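Course notes, Unit 6: Learning manipulation from human hand demonstrations
Instructor: Hamisi Kimaro

6.1 Why record hands

Teleoperation gives joint data in the robot's own coordinates, but it is slow, and operators tire. The alternative covered in this unit records a person working with bare hands. A head-level camera supplies the image stream, and a rigid module on each wrist supplies the wrist pose. Each module carries square fiducial tags on several faces, so at least one tag should stay readable as the forearm turns.

The running task is packing small soft items into a cardboard mailer on a tabletop.

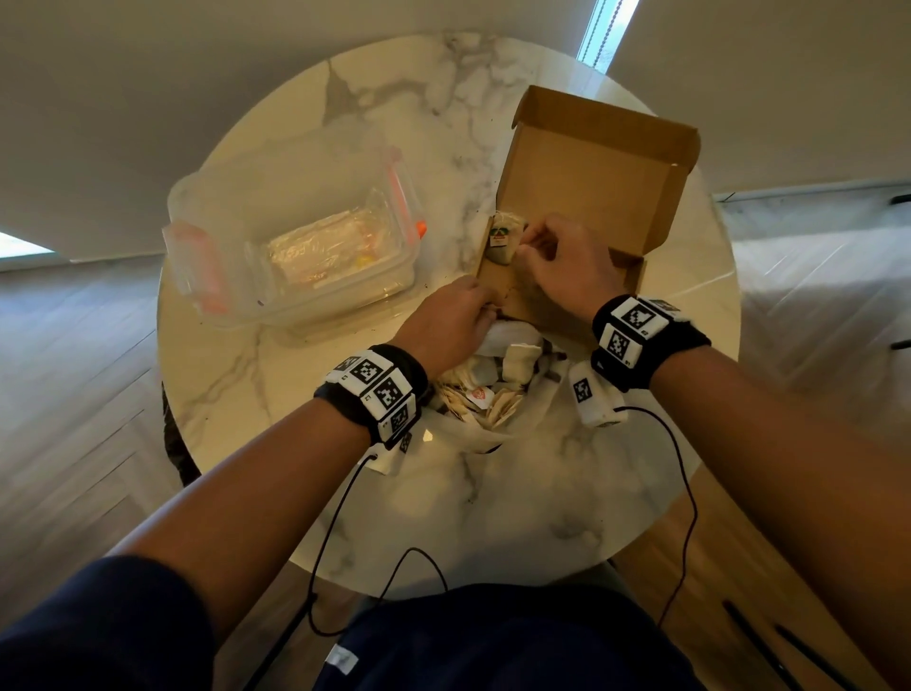

6.2 WRIST POSE ESTIMATION

Let T_ct be the tag pose in the camera frame and T_tw the fixed transform from tag to wrist. The wrist pose is then T_cw = T_ct T_tw. When two or more tags on a band are detected, solve for one pose from all corners jointly. Averaging separate single-tag solutions is a common error and gives poor rotations at shallow viewing angles.

Fingers are not covered by the tags. A pinch on a tea bag and an open hand beside it can have the same wrist pose, so finger state has to come from the image. Backlund's labeling scheme uses three states per hand: open, pinch, press.

6.3 Segmentation

The Lurnden set has 200 demonstrations of the task. 17 are held out for testing, and 60 of the remainder carry manual finger labels. Cut each demonstration at changes of finger state – not at fixed intervals – and discard segments in which neither wrist is tracked.

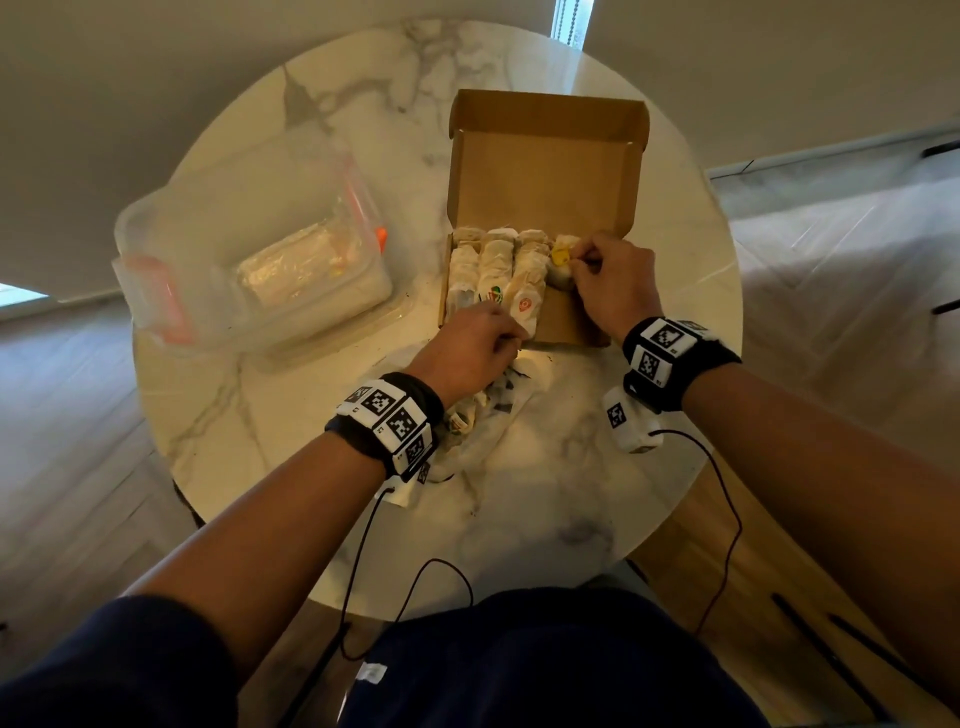
Fig. 6.2. Four wrapped items in one row in the mailer. The right hand pinches a yellow tag or sticker on the rightmost item.

Note that the two hands may hold different states at the same instant. Label them separately.

Reading: Backlund and Cervantes, sections 2 and 4. Problem set 6 uses the held-out demonstrations only for the final table.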